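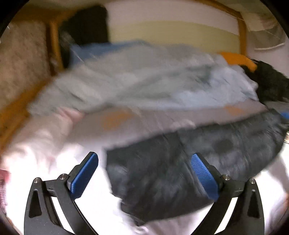

페스티벌 양도 티켓의 명의 변경과 손목밴드 등록 순서를 문의합니다. 배우자가 선물로 결제한 Fellonwood 컨트리 뮤직 페스티벌 3일권 두 장이 있고, 예매처는 Julta입니다. 한 장은 제가 쓰고 다른 한 장은 동행이 출산 직후라 참석하지 못하게 되어 지인에게 넘기려고 합니다. 짐은 벌써 싸는 중이라 흰 바닥 위에 옷가지가 한 무더기 펼쳐져 있는데, 정작 티켓 쪽이 정리되지 않았습니다. 3일 내내 야외 좌석이라 낮과 밤 옷을 따로 챙겨야 하고, 숙소도 두 사람 기준으로 잡아 둔 상태입니다.

현재 상태는 다음과 같습니다.
예매자: 배우자 계정
티켓 형태: 모바일 2매, 동일 주문번호
손목밴드: 우편 수령 신청, 아직 발송 전
좌석: 메인 스타디움 22구역, 연석

확인하고 싶은 것은 세 가지입니다. 첫째, 한 주문에 묶인 두 장 중 한 장만 명의를 바꿀 수 있는지. 둘째, 손목밴드가 발송된 뒤에 명의를 변경하면 이미 받은 밴드가 무효 처리되는지. 셋째, 변경 후에도 연석이 유지되는지. 도움말 페이지에는 "양도는 주문 단위로 처리될 수 있음"이라고만 되어 있어 판단이 어렵습니다. 앱 버전은 최신이고 웹에서도 같은 문구가 나옵니다.
Sobia Janjua

Uwe Lammers
작년에 같은 예매처로 한 장만 양도한 적이 있습니다. 제 경우를 기준으로 적습니다.

1. 부분 양도는 가능합니다. 다만 '주문 양도' 메뉴에서 바로 진행하면 두 장이 한꺼번에 넘어갑니다. 먼저 주문 상세에서 '티켓 분리'를 실행해야 합니다. 분리하면 원래 주문번호 뒤에 하위 번호가 붙고, 그때부터 각각 따로 처리됩니다. 이 메뉴는 예매자 본인 계정에서만 보이므로 배우자분 계정으로 로그인하십시오. 앱에는 메뉴가 없었고 PC 웹에서만 나왔습니다.

2. 손목밴드는 칩 번호가 티켓 번호와 연결되는 방식입니다. 발송 전이면 변경된 명의로 새로 연결되고 배송지도 다시 입력할 수 있습니다. 발송 후에는 기존 칩 연결이 해제되고, 양수인이 현장 교환소에서 밴드를 새로 받아야 합니다. 저는 발송 후에 바꿨다가 첫날 교환소 줄에서 오후 공연 두 개를 놓쳤습니다. 발송 준비 상태로 넘어가기 전에 끝내는 편이 낫습니다.

3. 좌석은 티켓 번호에 고정되어 있어 명의를 바꿔도 그대로입니다. 분리 후에도 구역, 열, 번호 모두 변동이 없었습니다. 다만 업그레이드를 신청하면 재배정됩니다. 업그레이드는 건드리지 마십시오.

수수료는 장당 3850원이었고 양도인이 결제합니다. 올해 금액은 결제 직전 화면에서 확인하시기 바랍니다. 양수인은 계정을 미리 만들어 본인 인증까지 마쳐 두어야 합니다. 수락 기한이 지나면 티켓은 원래 계정으로 돌아오고 수수료는 환불되지 않습니다.

Orlando Huaranga
그냥 캡처해서 보내면 되지 않나요? 저는 다른 공연에서 QR 화면 캡처로 들어갔습니다. 입구에서 이름은 안 물어봤어요.

Ishbel Hepburn
캡처 방식은 이 페스티벌에 해당되지 않습니다. 입장은 QR이 아니라 손목밴드 칩으로 하고, 화면의 QR은 교환소에서 밴드를 받을 때만 씁니다. 게다가 QR이 주기적으로 갱신되어 캡처본은 읽히지 않습니다.

Uwe Lammers 님 답변에 두 가지만 보충합니다.

선불 충전금은 티켓과 별개로 움직입니다. 밴드에 음식 구매용 금액을 미리 넣어 두었다면 양도 전에 환불 신청을 하십시오. 환불 시 500원이 공제됩니다. 신청하지 않고 넘기면 충전금이 양수인 쪽으로 가지는 않지만, 원래 계정에 묶여 행사 종료 후에야 처리됩니다.

팬 미팅 추첨 응모권도 명의 변경과 함께 소멸합니다. Mackay 무대 사인회에 이미 응모하셨다면 본인이 쓸 티켓으로 응모되어 있는지 확인해 보십시오. 한 주문에 두 장이면 번호가 앞선 티켓으로 자동 응모되므로, 양도할 티켓은 뒷번호로 고르는 것이 안전합니다. 본인이 쓸 티켓도 지금은 배우자 명의이니, 사인회에 가실 생각이면 당첨 시 신분증 대조 여부를 예매처에 따로 문의하셔야 합니다.

Sobia Janjua
두 분 답변 감사합니다. PC 웹에서 분리 메뉴를 확인했고 뒷번호 티켓으로 양도 신청을 넣었습니다. 밴드 상태는 아직 '발송 전'입니다. 사인회 신분증 건은 문의를 남겨 두었고 답변이 오면 추가하겠습니다.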